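Checking the cell before the cell exists
Wednesday, September 13, 2023

Tsegereda Gebreyes spent nine years signing off robot cells at a packaging plant before she joined Grultside, a small integration shop in Menport. She now writes the company's internal rules for simulation work: what a model has to contain, who reviews it and what has to be settled before anyone orders steel. We talked in the shop's front office over most of an afternoon.

The rules run to 70 items. When she arrived there were none.

"People had habits," she says. "Sơn Kim had very good habits. But if Sơn was out for a week, you got a different kind of model, and the customer got a different kind of answer."

The first thing she wrote down was that the tool has to be in the model at its full size. Engineers used to check reach with a bare flange, or with a stick standing in for the tool, and add the real thing later. She won't accept that now. The motor housing, the brackets and any cable guide go in at the start, and the tool center point is set at the tip and written on the cover sheet.

"The tip almost never hits anything," Gebreyes says. "It's what hangs off the side. You look at the point because that's where the work is, and meanwhile the widest part of the tool is going past a post."

Her second group of rules covers the surroundings. A Grultside model has to include walls, storage and floor markings, even when the customer says they'll be moved.

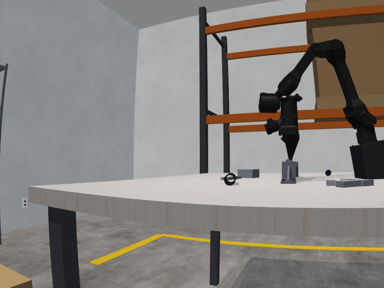 "I got pushback on that from Ernő Hegedűs, and he had a point," she says. "It takes longer to build and it runs slower. His view was that you put in what the arm can reach and leave out the rest. We settled on a middle way. Anything inside the arm's full reach is modeled to size. Anything outside it can be a plain shape, but it has to be there."

She is strict about what a clean run means. The review form has a box for the number of cycles simulated, and the minimum is 1000 with part positions varied within the tolerance the customer has given. On a recent job for a client called Kister, the first collision came up at cycle 596. The layout had already been shown to the client as finished.

"That was an uncomfortable phone call," she says. "We moved the base and ran it again from zero. You don't get to start counting from where you left off."

Sotiris Papadakis, who handles commissioning, was the one who asked for a rule about approach moves. Every path down to a fixture now has a named point above it, and the speed between that point and the fixture is limited in the program itself. Before that, the limit was often set by hand on the pendant and forgotten.

None of this replaces the risk assessment on the floor, and the form says so in its first line. Stopping distances are measured on the real machine. Guards are checked by a person standing next to them. Gebreyes has heard sales staff call a simulation "proof" – she has asked them to stop.

"It tells you the layout is worth building," she says. "Then you build it and start the other checklist."

She would like to cut the rules down. Nghĩa Đoàn, the newest engineer, has been asked to mark every item he didn't need on his last three jobs, and she expects to drop some of them when the next version comes out in December. The reach rules will stay. She's less sure about the one on file names, which takes up a full page and which she admits she has broken herself.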